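Snack carton

A snack carton (also snack box, mixed carton) is a cardboard box in which a household keeps or sends small packaged foods of different kinds. The foods are usually in their own sealed packets, and the box gives them a common place. The same name is used for a box that is filled at home and posted to a relative, and for a box that has arrived from a shop and is then kept as storage. The two uses often follow each other, and one carton can serve for both in the same month.

The snack carton should be distinguished from the gift hamper, which is arranged to be looked at, and from the lunch box, which is made for one meal.

Name

In the older household manuals the word "carton" means the folding box of one product, for example of tea. The wider meaning came with parcel post and later with ordering from home. Gearóid Ó Briain, in his booklet The Shared Box, uses "snack carton" only for boxes with at least 2 different products in them, and calls all others "refill boxes". This distinction did not become general. In the town of Akum the usual expression is "bed box", from the habit of opening the box on a bed.

The box

Most snack cartons are ordinary brown corrugated boxes with four flaps on the top. The flaps may be left standing during filling, which makes the walls higher and keeps light packets from sliding out. They may also be folded outward, or cut away if the box will stay open on a shelf. A box with all flaps removed is weaker at the upper edge and should not be lifted by one side.

The size is a matter of taste. A low box shows everything in it but takes much room. A tall box holds more, and the things at the bottom are easily forgotten. Ó Briain recommends a depth of 41 centimeters at most, so that an adult can reach the bottom without turning the box over. The Sjöberg pattern, named for the packing house which first printed it on its boxes, has a fold line on two opposite walls; the user can press the walls down as the contents become fewer.

Contents

The typical contents are dry and light. Small foil packets form the largest group. They hold one portion, they are often glossy, and their surface becomes wrinkled with handling, which does no harm as long as the seam is closed. The printing is usually strong in color, and in a mixed carton the color is what most people search by.

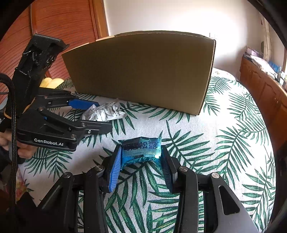
Small blue foil packet with Chinese lettering; behind it, an open cardboard box on a bedspread with palm leaves.

The second group is transparent bags. They are used for goods which the buyer wishes to see before buying, such as seeds, grains, nuts and dried fruit. Many of them have a printed upper part, called the header, with the name of the product, while the lower part is left clear. When such a bag is held upright, loose contents gather at the bottom and the upper part hangs almost empty. For this reason the bags are commonly stored standing, header up, in one row along the wall of the box.

Other usual contents are sticks of instant drink, wrapped candies, small jars and packets of seaweed. Fresh fruit is seldom included. Chocolate is accepted in cold months, for example in December, and in many households left out in the warm ones.

Filling and emptying

A flat surface at a convenient height is needed. A table is the obvious choice, but a made bed is used very often. It is wide, packets that are dropped on it are not damaged, and the person can sit beside the box. The disadvantage is that the surface is soft, and a heavy box leans toward the side on which somebody is sitting. A patterned bed cover also makes small wrappers harder to find afterwards.

The order of filling described in most household texts is as follows. Jars and other hard things go first, in the corners. Clear bags are placed next, standing. Foil packets are then put in the spaces, and the softest of them on the top. Pestia, a periodical for household management, gave the opposite advice for boxes which are kept at home: foil packets at the bottom in a single layer, bags above, and the layer to be turned over every 9 weeks. The periodical later withdrew the part about turning.

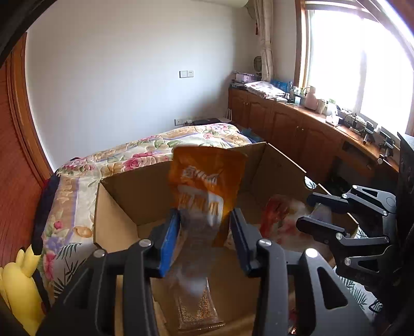
Clear bag with an orange printed header and small golden granules at the bottom, in front of an open carton with raised flaps.

Emptying is done in the reverse order, or simply by hand as things are wanted. It is considered good practice to take out crumpled wrappers and empty bags at the same time. They occupy much space for their weight and give the impression that the box is still full.

Sorting

Three methods of sorting are known. Sorting by package puts all foil packets together and all bags together. Sorting by taste separates sweet from salty. Sorting by date places the oldest goods in front, and it is the only method recommended for boxes with more than a few weeks of supply. In a test made by the parcel firm Direx with about 2,000 returned household boxes, sorting by package was the most frequent. The firm did not publish how the households had been chosen, and the result is therefore cited with caution.

Children often apply a method of their own, with the preferred packets in one corner. Ó Briain calls this "the private corner" and advises that it should be respected.

Storage

The carton should stand in a dry place, away from radiators and from direct sun. The lower part of a wardrobe and the space under a bed are both common. Cardboard takes up moisture from a stone floor, and a thin board or a folded newspaper under the box is enough to prevent it. Clear bags need more darkness than foil ones, particularly if they contain seeds or nuts, whose oil changes its taste in light.

A bag once opened should be closed with a clip or moved to a jar. Opened foil packets are better eaten the same day. Boxes that have been used for cleaning products are not suitable for food, even when the food is sealed.

Related articles
Corrugated box
Gift hamper
Header bag
Household storage in Akum
Parcel post
Sjöberg pattern
Wardrobe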